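Posted in: Community Food > Grant Reports
13 shares | 2 comments

Lavdale Shared Kitchen: progress report to the Willalgate Fund
Prepared by Ngaio Whitcombe
March 29, 2023

You asked for a plain account of how the steaming sessions are going, and whether the second half of the grant should be released. My short answer is that I would release part of it. The longer answer follows, and Fletcher Ruawai, who wrote the original bid, disagrees with some of it. His comments are attached separately.

The bid made three claims. The first was that people living in single rooms with no hob would cook more if they had a small electric steamer and somebody to show them how to use it. The second was that steamed buns were a good way in. The third was that the whole thing could be run from a table and one socket.

I will take the last one first because it is the least trouble. It can. We have moved the sessions twice since November and each time set up again in under an hour. The Bolger Street room has no sink, so water is carried through from the corridor, and Seren Llewellyn would like it recorded that she is tired of carrying it.

On the first claim I am much less sure. Kane Tapsell rang round everyone who had taken a steamer home on loan. Most said they were using it. When he asked what they had cooked that week, the answers got vague. Two people had put it on top of a wardrobe. One was using the base to heat soup, against the instructions. I don't think "mostly using it" should go in your annual summary as a success, though I can see that it will be tempting.

Spending to date is £771 out of the £2000 awarded. Of that, £529 went on steamers and the rest on flour, yeast, plates and room hire. The underspend looks healthy on paper. It comes mainly from sessions that were cancelled, and I would not want it read as thrift.

Gönül Ersoy teaches the buns. She has cut the batch down so that everyone sees one small lot through from start to finish, and she is strict about where things go: pot in the middle, lid flat on the table to one side, plate on the other. 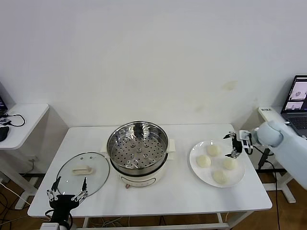 Her results are good and I have no complaint about the eating. My doubt is about the dough. It needs proving time that our slot doesn't allow, so she makes it up at home and brings it in. People learn to shape and steam, and then go back to a room with no dough in it. Fletcher says they can buy frozen. Perhaps, but then we are teaching them to warm up shop buns, and the bid promised more than that.

What I would like from you:

- agreement to hold back the money for extra steamers until Kane has visited the borrowers in person
- permission to move part of the room hire into a longer session, so the dough can be made on site
- a decision on the Darnberg site, where we are still being asked to start a second group. I would say no for now.

Seren has the receipts and will send copies with the next claim.

Filed under: cooking skills, small grants, Lavdale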